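Home | Garage Tips | Tires | Batteries | Contact

Last updated: 1 Jun 2024

Keeping your truck battery healthy

A battery that stands too long without driving loses its charge. My pickup, which I keep at Ernano, is used mostly from March, so before this month I check it well.

First, switch off the engine and take out the key. Look at the two terminals. If there is white or green powder on them, remove the cables – always the negative one first. Mix one spoon of baking soda in a cup of warm water and brush the terminals with an old toothbrush. Rinse with little water and dry with a cloth.
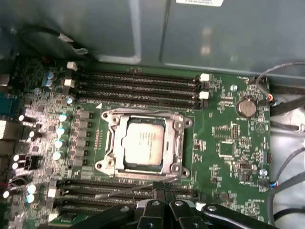
Putting the cables back

Connect the positive cable first, then the negative. Tighten by hand and give a small turn with the wrench – too much force can break the post. A thin layer of grease keeps the powder away. I use Varkard, but any terminal grease is good.

I repeat this every 3,000 miles. If the engine still turns slowly, ask a shop to test the battery under load before you buy a new one.

Print this page | E-mail this page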